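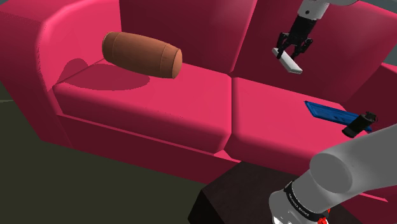
# Datenblatt: Simulationsdatensatz »Aufräumen Sitzmöbel«

Stand: 2026-08-28
Herausgeber: Wanduteck, Bereich Arbeitsorganisation
Ansprechperson: Judit Orbán

## Zweck

Der Datensatz gehört zum Vorhaben Zukness, in dem Wanduteck die Einführung von Roboterarmen in der Möbelausstellung Hinojosa vorbereitet. Er dient dem Training und der Prüfung von Greifabläufen auf und vor Polstermöbeln. Zugleich ist er Grundlage der Gespräche mit den Beschäftigten, deren Aufgaben sich durch den Einsatz ändern.

## Umfang

| Merkmal | Angabe |
|---|---|
| Episoden gesamt | 238 |
| davon für das Training freigegeben | 200 |
| Aufgabentypen | 5 |
| Herkunft | vollständig gerendert |

Die nicht freigegebenen Episoden sind der Prüfung vorbehalten und dürfen nicht in das Training einfließen. Jede Episode enthält Bilder einer Übersichtsansicht und einer Nahansicht am Greifer sowie die Gelenkwerte des Arms.
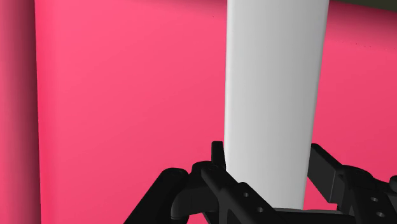 *Abb.: Nahansicht am Greifer, weißer Zylinder zwischen den Backen (Simulation).*

## Auswirkungen auf die Arbeit

Bisher räumen die Beschäftigten der Ausstellung die Sitzgruppen nach Geschäftsschluss von Hand auf. Im geplanten Betrieb übernimmt der Arm das Aufnehmen und Ablegen kleinerer Gegenstände. Bei den Beschäftigten verbleiben:

- die Entscheidung, welche Gegenstände auf einem Möbel verbleiben,
- die Behandlung von Fundsachen,
- die Sichtprüfung der Bezüge,
- das Freigeben und Anhalten des Arms.

Ein Abbau von Stellen ist mit dem Vorhaben nicht verbunden. Die Dienstvereinbarung vom Juni sieht vor, dass frei werdende Zeit der Beratung und der Warenpflege zugeordnet wird. Für die Einweisung sind je Person 4 Stunden Arbeitszeit angesetzt. Eine Auswertung der Eingriffe nach einzelnen Personen ist unzulässig.

## Bekannte Einschränkungen

- Die Oberflächen sind glatt und kaum texturiert. Das Verhalten echter Stoffe, insbesondere Faltenwurf und Nachgeben der Polster, wird nicht abgebildet.
- In der Übersichtsansicht kann der Arm Teile der Sitzfläche verdecken.
- Personen kommen nicht vor. Aussagen zur Sicherheit im gemeinsamen Arbeitsbereich lassen sich aus dem Datensatz nicht ableiten.
- Die Auswahl der Gegenstände wurde von Skendetti vorgegeben und entspricht nur teilweise dem Bestand der Ausstellung.

## Nutzung und Weitergabe

Die Nutzung ist auf die Projektbeteiligten beschränkt. Eine Weitergabe an Dritte bedarf der schriftlichen Zustimmung des Herausgebers. Modelle, die mit diesen Daten trainiert wurden, sind vor dem Einsatz am Standort gesondert abzunehmen. An der Abnahme nimmt die Beschäftigtenvertretung teil, derzeit vertreten durch Ottó Balogh.

Fehlerhafte Episoden sind mit Episodennummer und kurzer Beschreibung an die Ansprechperson zu melden. Korrekturen werden in der jeweils folgenden Fassung des Datenblatts vermerkt.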